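Cillent Rernis 400 needle holder: review after one term of practice

I teach basic suturing to veterinary nursing students in the evenings, and I bought this needle holder in October with my own money. The school has a drawer of old ones, but the jaws are tired and the needle turns when you push it through skin. I wanted one good instrument to show the students how it should feel in the hand. After one term I think I can say something useful.

What you get

The box is plain gray card, and inside is the instrument, a small bottle of oil and a paper in six languages. The English part is short but correct. The length is 17 cm, which is good for my hand. My colleague Mitsuko Arai has smaller hands than me and she prefers the 12 cm version, because she can open the lock without moving her ring finger. Please think about this before you order. The shop let me exchange nothing after the seal was opened.

I paid 185 dollars. This is a lot for a practice tool. The Mizuno that I used before was cheaper and lasted many years, so I had high expectations.

The jaws

This is the best part of the product. The gripping surface has a very fine pattern, and a curved needle stays where I put it, also when I hold it near the tip. With the old Mizuno I had to correct the needle after every second stitch. With thin thread the Rernis is gentle. I tied many knots with it and I did not find damaged places on the thread, only one time when I closed the jaws on the corner, and that was my mistake.

I also tell students that a clean line of stitches starts with the needle angle, and for this a stable grip is necessary. Go in straight, turn the wrist, come out at the same distance on the other side. If the needle moves in the jaws, you begin to push with the arm, and then the tissue tears.
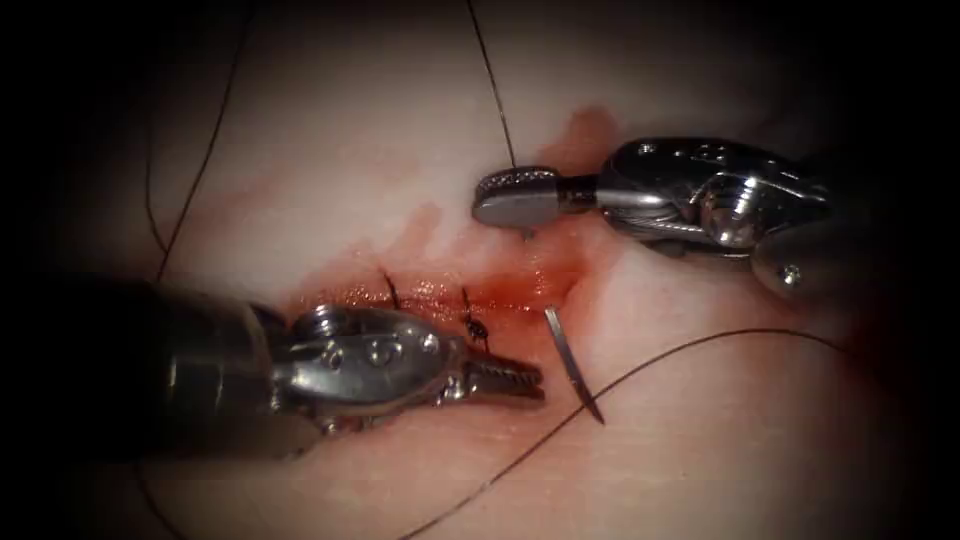
The lock

I am less happy with this part. The first click is too hard. In the first two weeks I had to use real force, and a beginner will shake the needle at exactly the wrong moment. The paper says to put one drop of oil in the hinge and open and close it many times. I did it during a long phone call with my mother and it became better, but the second and third clicks are still softer than the first. I would like it to be the same everywhere.

Cleaning

I wash it by hand with a soft brush, dry it, and keep it open. One time I forgot it in the sink tray overnight and there was a small brown spot near the hinge in the morning. It went away with rubbing. I wrote to Cillent about it and they answered in two days, very politely, that I should dry it sooner. I knew this already.

With the practice pad

I use it mostly on the Mavimik skin pad, the thick one with three layers. The two work well together. On the cheap foam pads you will not notice much difference between this instrument and a simple one, so if you have only foam, I would buy a better pad first.

Who should buy it

If you stitch every week, or if you teach, I can recommend it. For a student in the first year it is too expensive, and the hard lock can teach a bad habit. I give it four stars of five. I took away one star for the lock, and I will write again if the spring becomes weak.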